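Automation at the Trulow laundry

The Trulow laundry is a commercial wash house operated by Esquivel, a linen and workwear service. It is best known, among people who follow such things, for having brought robot arms onto the floor gradually and alongside the existing staff, and for the unusually full written record that the staff kept of what that was like. Most accounts of laundry automation deal with the very large plants, where linen travels overhead in bags and a person may hardly touch a sheet between the truck and the folder. Trulow was never that sort of place. It handles small mixed loads from many customers, and its work had stayed much the same for years: sort, load, wash, unload, dry, fold, and send the whole lot home again.

Background

Before the change, a shift at Trulow was organized by machine. Each attendant looked after a row of washers and did everything those washers needed, from emptying the baskets to wiping down the door seals at closing time. It was friendly work, by most accounts, and people grew fond of "their" machines, but it was hard on the back and the knees. Front-loading washers sit low, and a person loading them bends, reaches, straightens up and bends again all day long. In a staff survey that drew 301 written comments, sore backs came up more than any other subject, well ahead of pay and a long way ahead of the break room coffee (which had its critics too).

The first arms were supplied by Lerkurar, with control software from Pornateck. Jarlath Mac Suibhne, who had started at the laundry as a presser and was by then its floor manager, asked that they be given the loading and unloading first, and that everything else be left alone until people had gotten used to them. The first shift worked this way is dated in the floor log as 1/26/22.

The work

Picking up clothes is a good deal harder for a machine than it looks to anyone who has done it all their life. A plate keeps its shape when you lift it, but a shirt does not, and a shirt at the bottom of a heap has no particular shape to begin with. The arm has to choose a spot to grip, lift, and make sure it has one piece and not three, and it must carry the piece through a round opening without dragging a sleeve across the rim. Unloading has troubles of its own, as a small item can lie at the back or bottom of the drum where it is easy to miss.
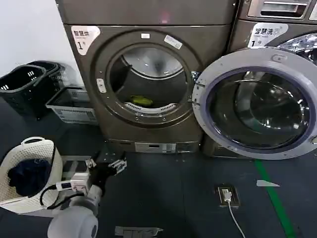
The attendants had opinions on all this from the start, and a good many of them were put to use. They asked for baskets to be set down in the same place every time, which helped the arms and also, as several people were pleased to find, helped anyone coming on shift who wanted to know where things stood. They kept a notebook of garments that gave trouble, with hooded sweatshirts, aprons with long ties and fitted sheets filling most of the early pages. Over 917 entries were made before the notebook was replaced by a shared screen, and a few of the older hands went on writing in the notebook anyway.

Changes to jobs

No one was let go when the arms came in, under an agreement reached with the staff beforehand, though two positions left open by retirement were not filled, and that has remained a sore point. Eight attendants were trained as what the laundry calls floor leads. A floor lead watches over several machines at once, steps in when an arm stops, checks the drums by hand, and decides which loads should not go to an arm at all. Wedding linens and anything with beading are still done by people from beginning to end.

Opinions of the new work are mixed, as one might expect. Many attendants say they go home less tired. Others miss the steady rhythm of the old shift and find that watching is tiring in its own way, especially in a quiet hour when little goes wrong. Sorting and stain treatment, once thought of as chores for beginners, came to take up a larger part of the day, and the pay scale was changed to match after some months of fairly patient argument. Newer workers have also said that it is harder to learn the trade when they handle fewer loads themselves. In answer to this, Trulow now has every new hire spend the first weeks loading by hand with an experienced partner before going on to work with the arms.

Records

The floor log, the survey comments and the notebook are kept together in the Trulow office. The collection fills 485 pages and may be read by staff on request. Mac Suibhne wrote the short introduction, most of which concerns fitted sheets.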